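Grusari Help Desk
Ticket 1302
Product: Otus wallet (desktop)
Subject: Part of my bitcoin balance missing after moving to a new computer
Status: Closed

Opened by Nele Buschmann, 9:40 am

Hello there, and I hope I've picked the right form, as there were a few to choose from and none of them quite said "my money has gone missing but only some of it".

I run a small print and framing business in Pekuswood and I've been taking bitcoin from customers through Otus for a good while now. It isn't a huge share of what comes in, but there are a few regulars who like to pay that way, and I've grown rather fond of it. My old computer was getting very slow, so I bought a new one, installed Otus on it and restored my wallet from the recovery words I keep written down in a drawer at home. I typed them in slowly and Otus was happy with them straight away.

The trouble is that the balance is well short of what I had. The older payments are all there with their dates and my customers' transactions look right, but everything from March onwards just isn't in the list. I haven't sent anything out. At the bottom of the window there's a small grey line that says "Scan complete (2302)" and I don't know if that's an error or a good thing.

What I've tried so far:

Closed Otus and opened it again, several times.
Left it running through lunch in case it needed to catch up.
Restarted the new computer.
Looked at the old computer, which sadly I'd already wiped and given to my nephew. I know, I know.

I haven't reinstalled anything yet as I was frightened of making it worse. 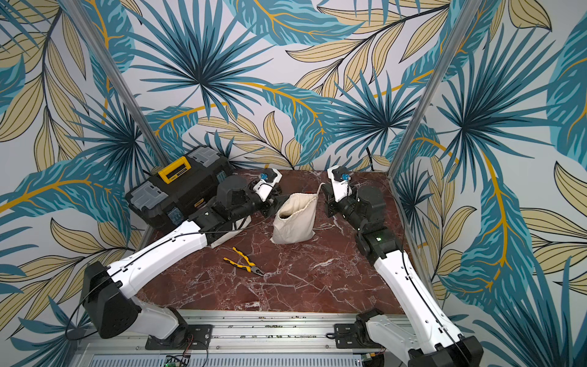 Attachment: leaf-print panels and marble tabletop

Thank you for any help at all. I'm at my desk until the end of the afternoon.

Nele

Reply from Grusari Support, 10:25 am

Hi Nele,

Thanks so much for writing in, and for setting it all out so clearly – it really does help us. I'll start with the thing you'll most want to hear. Coins aren't stored on a computer, so wiping the old one hasn't lost them. They're recorded on the blockchain, and your recovery words are what let you spend them. If the older payments came back with the right dates, the words you typed are almost certainly the correct ones.

The grey line isn't an error. 2302 is simply the code Otus shows when a scan has finished normally and stopped at its usual limit. I'll admit it could be friendlier.

Before we go any further, please don't send your recovery words to me or to anyone else, whatever they tell you their job is. We'll never ask for them, and we don't need them to sort this out. If somebody gets in touch about this ticket by phone or on social media, it isn't us.

Could you let me know a few things when you get a moment?

Do you make a new receiving address for each customer, or give everybody the same one?
Did you ever use a hardware signer with this wallet, or an extra passphrase on top of the words?
Do you have an old invoice or email showing one of the addresses that was paid after March? An address is fine to share with us, though anyone who has it can look up the payments made to it, so do leave it out if you'd prefer.

Reply from Nele Buschmann, 11:10 am

Well, that's a weight off, thank you. I've made a cup of tea and gone through my folders.

Yes, I make a new address for every quote. I read somewhere that it's better for privacy, and it also makes my bookkeeping easier, as I can put the address right on the quote and see who has paid. Of course plenty of people ask for a quote and never come back, and March was dreadful for that. We had a stall at the spring market and I must have written out quotes for half the town!

I did buy a Kröger signer last year, but I never got around to setting it up and it's still sealed in its box. No extra passphrase either, at least none I remember choosing, and I'm fairly careful to write those things down.

I found an invoice from a lady who paid for a set of botanical prints, and I've pasted her address into the private field on the form. I looked it up on a block explorer and the coins are sitting there. So they do exist, and my wallet just can't see them?

Reply from Grusari Support, 11:45 am

That's it exactly, and you've just told me why with the market stall.

When you restore a wallet, Otus works through your addresses in order and checks each one for payments. It can't go on forever, so after it meets a certain number of unused addresses in a row it assumes it has reached the end. We call that number the gap limit. All those quotes from March that weren't taken up have left a long run of empty addresses, and Otus gave up partway along it. The paid ones on the far side were never checked.

You can raise the limit yourself:

1. Open Otus and wait for the green dot beside your wallet name.
2. Go to Settings, then Wallet, then Advanced.
3. Find "Address gap limit" and change it to 80.
4. Press Save, then choose "Rescan from start". Leave the window open while it runs. It may seem to stall on the older blocks, and that's normal.
5. When the grey line comes back, look at the Addresses tab and search for the address on that invoice.

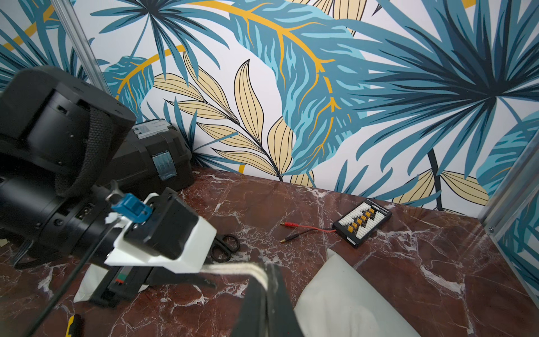
Gripper over the marble tabletop

Nele Buschmann, 2:15 pm

It's all there! I could have danced around the shop. The lady with the botanical prints turned up at number 53 in the address list, and everything after her is there too. I've added it up against my invoices and it agrees, once I remembered a small refund I'd made.

Two little questions while I have you. Should I put the gap limit back to what it was? And is there a way to stop it happening again, short of people being more decisive at market stalls?

Grusari Support, 2:50 pm

Wonderful news, I'm so pleased. Please leave the limit where it is. The only cost is a slightly slower rescan.

For the future, you could wait to create the address until a customer accepts the quote, and put it on the invoice instead. If you'd like to keep working the way you do now, that's fine too. Just write "gap limit 80" on a separate note somewhere you'll find it – it isn't secret, so it doesn't need to live with your words – and set it again after any restore.

If you do get around to setting up the Kröger, open a fresh ticket first and we'll go through it with you, as it makes its own set of words and you'd be moving the coins across with a normal payment.

I'll close this one now, but replying within the week will open it again.

Nele Buschmann, 3:05 pm

Note written and taped inside the stationery cupboard. Thank you again, you've been very patient with me.

Ticket closed by Grusari Support
Category: Restore / missing transactions
Resolution: Gap limit raised, full rescan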